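Visit report: Sindero refurbishing shop, Briggs Street site

Visitors: Funmilayo Bako, Olanrewaju Idahosa (Kindisico purchasing)
Date of visit: Monday, July 4, 2022

**Purpose**

Kindisico intends to replace the office desktops at its Irine branch with refurbished units. Sindero is one of two bidders. The visit covered intake, data erasure, grading and storage. Pricing was not discussed.

**Intake**

Machines arrive on pallets and are logged by serial number before anything is opened. The log for the current quarter stood at 2,615 units. Each unit gets a paper tag and a line in the stock database. We checked 12 tags against the database and found 11 correct. The remaining tag had two digits reversed, and the shift lead fixed it while we waited.

**Data erasure**

Drives are pulled at intake and wiped on a separate bench behind a locked door. A certificate is printed per drive. Drives that fail the wipe are shredded by an outside contractor, and the pickup slips go back to 2019. Two slips had no signature. Sindero will send copies from the contractor.

**Opening and inspection**

Towers are laid on their side with the side panel off. The written procedure lists the power supply label, memory, processor seating and expansion cards, in that order.

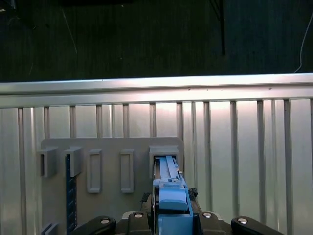
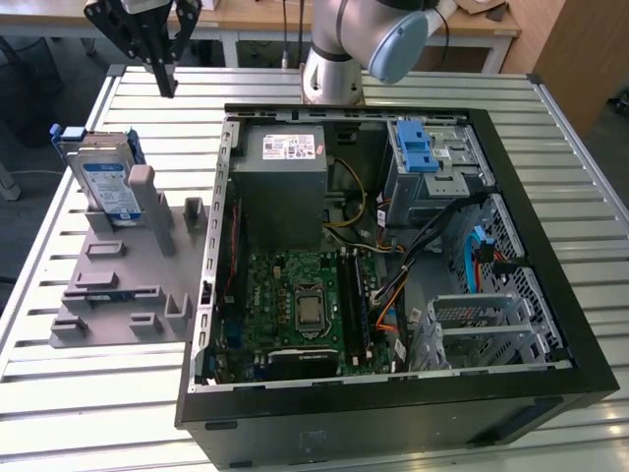 *Second picture: open tower with the power supply label facing up.*

Memory is brought up to the order specification at this stage. Power supplies are tested under load for six minutes, and any unit outside tolerance is swapped for a new part. Idahosa asked for the load figures by model. They are kept on paper and have not been summarized.

**Grading**

Grades A to C are cosmetic only, so a grade C machine passes the same electrical tests as a grade A. Our draft order calls for grade A throughout. Bako suggests grade B for the back office, where the towers sit under desks.

**Storage and shipping**

Finished units are shelved by order number in antistatic bags. The loading dock is shared with the neighboring tenant and closes at 4 p.m., which limits same-day pickup.

**Open items**

- Contractor copies of the two unsigned slips
- Load test figures for the models on our list
- Warranty terms for replaced power supplies
- Dock hours during the last week of July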